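5 Jul 2021

Back from Kiltdale at last and too wound up to sleep, so I'm writing this with my feet in a bowl of cold water. Nine hours on the road, counting the stop in Allby where I got lost looking for a gas station and ended up in somebody's driveway. They waved. I waved. I backed out over their flower bed a little and I still feel bad about it!

The walk itself was wonderful. I'd been telling everyone since spring that I was going to do the whole Doherty trail in one go, and I did, all the way up past the reservoir and down the other side through the pines (they smell like the inside of my grandmother's closet, in the best way). The first part is nothing but switchbacks, and I kept stopping to "look at the view" when really I was just trying to get my breath. There's a bench near the top with a split right down the middle of the seat. I sat on the left half and ate a cheese sandwich and watched a hawk go round and round and felt about 35 again.
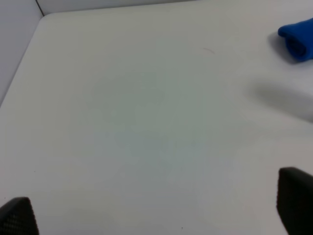 Coming down was harder. My knees complained the whole way, and the left boot has started rubbing at the heel again, the same place as last September. I don't know why I keep forgiving those boots. I paid almost 300 dollars for them and I suppose I'm stubborn — if I wear them enough they'll have to give in before I do. Somewhere in the pines it started to rain, big fat drops, and I had my rain jacket at the very bottom of the pack under everything else. By the time I'd dug it out the sun was back.
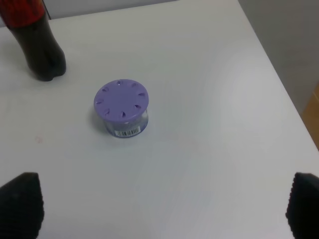

The little jar with the purple lid.

I stayed at the Dromus, which calls itself a lodge but is more of a motel with antlers. The bed was good and the pillows were terrible. Breakfast was pancakes, and I had 4, then went back for the fruit so I could feel better about the pancakes. The couple at the next table were arguing in whispers over a map and I wanted so much to lean over and tell them they had it upside down. 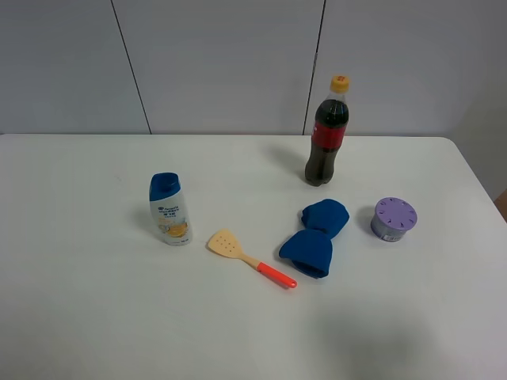 Anyway, things to do before I forget. Wash the socks separately this time. Call about the weird noise the car makes when I turn left. Find out what that yellow flower was by the reservoir, the one with the hairy stem — I looked in my book and it could be any of five. And I want to go back in the fall when the crowds thin out, maybe start from the far end and get the steep side over with early.

The water in the bowl has gone warm and my heel is stinging. Bed.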